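4.2 The lounge as a place where things land

Of all the rooms we were let into, the lounge was the one we had expected to have least to say about, and it ended up filling the fattest of our notebooks. Kitchens have their drawers and bedrooms their wardrobes, but a lounge has mostly surfaces, and people are wonderfully free with surfaces! A bag goes down on a cushion "just for a minute", a cloth is left in a heap on the coffee table, and before long everyone in the household has begun to steer round them without giving it a thought. Across the 11 homes we logged 2,496 separate resting places for everyday objects, and we gave each one a plain name that the family itself would use (the sofa end, the low table, the floor by the armchair).

Milagros Urrutia, who did most of the coding for the lounges, proposed early on that we treat seats as storage, and we are very glad she did. A sofa is a seat and a shelf at once, and the people who live with it seem perfectly happy with that arrangement. Figure 3 comes from the room we call Manalastas, after the lane it stands in.
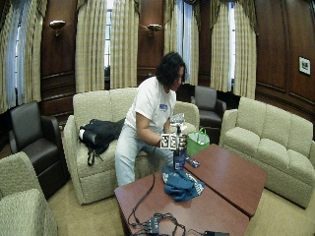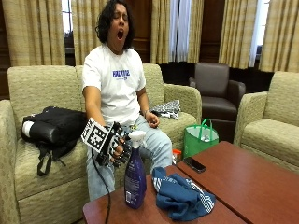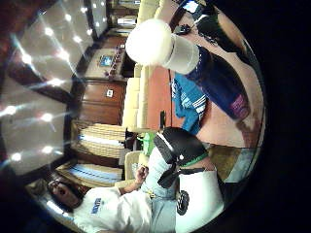 Figure 3. The lounge at Manalastas, with its pale sofa and reddish-brown surface in front. Top: a tall dark-blue bottle and a crumpled cloth on the coffee tables, with a green bag by the end of the sofa. Middle: a backpack on the left seat cushion and a folded patterned cloth near the right armrest. Bottom: a wooden cabinet with small things along its counter, and woven baskets holding folded items.

We sorted what we found in lounges into 3 loose families, borrowing the words from Pacita Gatchalian's earlier work on hallways in Gusum. "Settled" things have a home and are in it, like linen folded into a basket. "Visiting" things belong somewhere else in the house and will, with luck, be carried back there by bedtime. "Perching" things are the ones we grew fondest of, the bags and cloths that have no fixed home at all and simply move from seat to table to floor as the space is wanted for something else.

The lines between these are softer than we would have liked. Cloths gave us the most trouble, as a cloth left on a table may be a cover, a duster or somebody's scarf, and we argued happily over several of them well into an August evening. Where the two coders could not agree, the item was counted as perching and marked for a second look, a rule we carried over unchanged to the dining rooms in section 4.3.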